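Questions about the fall equipment round go to Bouchra Hamdy. Requests close at the end of October.

## Budgeting for an arm cell: common questions

### What does a request need to include?

A task statement, a list of objects to be handled, a bench drawing with the mounting point marked, and one quote for each line item above 1000 dollars. Requests without a bench drawing are returned.

### Can we submit before simulation work is done?

No. Jukberg requires a simulated layout before any hardware line is approved. Mistakes in reach and clearance cost nothing to fix at that stage — after the mount is drilled, they do.

### What should the simulated layout show?

The arm at its planned mounting point, the bench surface, and the gripper at a real working position on one of the listed objects. Supply a close view of the fingers and a wide view with the arm. The Urow countertop layout is an accepted format:

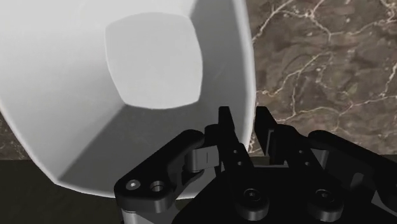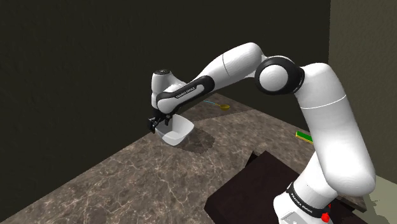

### Which gripper should we budget for?

Start with the two-finger gripper supplied with the arm. Bowls and other open containers can be picked up by the rim, so wall thickness matters more than overall width. List the thickest rim in the task statement. A second gripper is funded only if the simulation shows the first one failing.

### Are spare parts covered?

Yes, up to 2 sets of fingers per arm. Further sets come out of the operating budget.

### How long does delivery take?

Todden quotes 3 months for arms. Mounting plates from Bouazza are ordered separately and should go in at the same time as the arm.

### Can we move money between lines after approval?

Only within hardware. Moving funds from hardware to labor — or the reverse — needs a new request.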